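March 18, 2021 — Arcombe has withdrawn build 27 of its Kevilari arm controller after a fault in simulated tabletop trials.

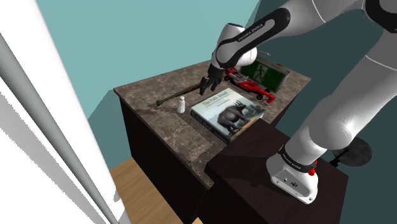
The gripper force limit reset to its default after 200 cycles, with no alarm raised. Two test setups were affected.

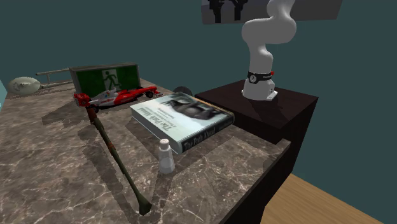 Users should return to the September build. "The limit must survive a reset — this one did not," said Nurhan Işık, head of controls. A corrected build is in testing.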